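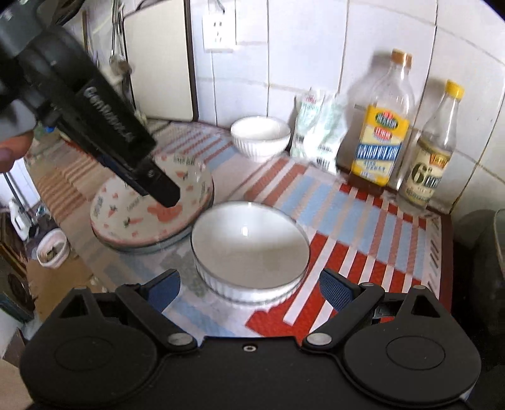

Buying Secondhand Dishes: FAQ

Does "dishwasher safe" on a listing mean anything?
Not much. Sellers copy it from each other. Look for a mark on the base, and wash by hand if there isn't one.

Is "vintage" the same as old?
No. I've seen it on bowls sold new in January.

Can I trust home lead test kits?
Only so far. A swab can miss lead under the glaze -- a lab is the better bet if you plan to eat off it.

Are hairline cracks harmless?
Sellers say so. I'd keep cracked pieces for keys and coins.

Is a set of 18 a bargain?
Ask how many are chipped. My last "complete" set had 13 good pieces.

Page by Matilde Salgado, updated 14th November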